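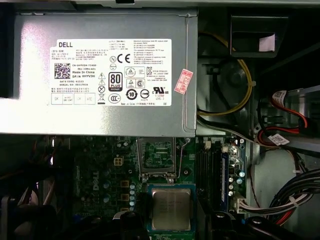
Clerncombe Library Users Forum
Board: Events and Activities
Thread: Under-fives rhyme session, booking rules and start time

16 August 2020 is not used on tickets, see post 4 for the format

hollin_reader
The listing for the under-fives rhyme session has changed again. It was drop-in, first come, doors shut when full. It now says "places must be reserved through Orkance" and gives an age band of 2 to 3. My younger one is in the band and the older one isn't. Does a sibling need a separate place, or do they come in on the same booking?

Also, the listing says the Garden Room and the confirmation email says the Children's Floor. Which is it?

bsolheim
Sibling: separate place. Orkance counts heads, and the room limit applies to everyone through the door, adults included. When you book, enter the younger child as the attendee, then use "add another" and pick "accompanying child". If you leave the second step out the older one isn't on the sheet.

Room: Children's Floor. The email takes the location from the room booking. The listing is typed in by hand and hasn't been corrected.

Bendik Solheim

tansy_w
"Accompanying child" doesn't appear for me. I get "adult" and "carer" and nothing else. Tried on the phone and on a laptop.

bsolheim
It only shows after you have entered a date of birth for the first child. The field is marked optional, which is wrong. Put the date in, tab out of the box, and the list reloads with the extra entry. The date format is day, month, year with slashes. It won't take the month as a word.

tansy_w
Works with the date in. Thanks.

mordant_pete
I'd like to question the whole arrangement. A rhyme session lasts half the time of a dental appointment and we now need an account, a password, a date of birth and a confirmation email to attend one. Drop-in worked. If the room was full you went and looked at the picture books and came back the week after.

hollin_reader
It worked if you lived in the middle of town. We come in on the bus. Being turned away at the door with two small children and a long wait for the bus home is not the same as popping back the week after.

mordant_pete
Accepted, but the answer to that is a second session, and I don't see one on the listing.

j_sriwong
There is a second session planned. The first is at 11 and the second would be in the afternoon, same songs, same leader. It depends on whether the floor is free after the homework club moves. I'm leading the morning one so I have an interest in this, but for what it's worth I prefer bookings. With drop-in I had no idea whether to set out the small percussion or the scarves, and we have a lot more scarves than shakers.

On the age band: 2 to 3 is there because of the pace of the session. Repeats are short and there is a lot of standing up. Older siblings are fine as long as they're happy to join in. Babies in arms are also fine and do not need to be in the band, but they do need a place on the sheet.

Jaruwan Sriwong

quillfeather
Is a baby in a sling a place? Mine is five months and asleep by the second song.

j_sriwong
Yes, a place. It's the room limit again.

mordant_pete
So a sleeping baby displaces a toddler who would have sung. I'll leave that there.

quillfeather
The sleeping baby arrives attached to the toddler's mother, so the toddler would be displaced too.

dunnock
Different question. The waiting list. I joined it in June at position 42, which I took as a no. Then last week I had a message saying a place had been released and I had to accept it by noon the same day. I saw it in the evening. Does the place go to the next person, or do I drop to the bottom?

bsolheim
It goes to the next person and you keep your position relative to the others. You do not go to the bottom. The exception is if you press "decline", which takes you off the list altogether. Ignoring the message is better than declining it, if you still want a place in a later week. I agree the wording on the button doesn't make this clear.

The noon deadline is set per event. I can ask for it to be longer on this one, but a longer deadline means the place sits idle if the first person doesn't answer.

dunnock
Understood. Could it send a text as well as an email?

bsolheim
Yes, but it is off by default. Account, then Messages, then tick "released places". You have to confirm the number with a code before it sends anything.

tansy_w
The code took three goes to arrive here. Check that the number is entered without the leading zero if you've picked the country code from the menu.

hollin_reader
Going back to the room. The Children's Floor is up a flight from the Suksawat entrance and the lift there is the narrow one. Does a double buggy fit?

j_sriwong
Not side by side. A tandem does. If yours is a side by side, use the main entrance and the larger lift, then come back along through non-fiction. Buggies are left outside the session area, along the wall by the atlases. Please fold them if they fold.

mordant_pete
They were folded in the old place too and the aisle was still blocked. Could the atlas wall at least be kept clear at one end? People do want the atlases.

j_sriwong
Reasonable. I'll put a strip of tape down at the window end and ask for buggies to be kept behind it.

quillfeather
Are the song sheets online? The ones handed out are the Wukus set and I can only find the first page.

j_sriwong
The whole Wukus set is in the song folder at the desk. Only the first page is on the website, as the rest hasn't been scanned. Ask for the green folder. You can photocopy from it but it doesn't go out on loan.

bsolheim
Listing now corrected to say Children's Floor. The date of birth field still says optional. I've reported it and will post here when it changes.

dunnock
Ticked the box for texts, code arrived first time. Still 42 on the screen, though.

bsolheim
The number on the screen is the position when you joined. It doesn't update. Your present position is in the confirmation email, under the booking reference.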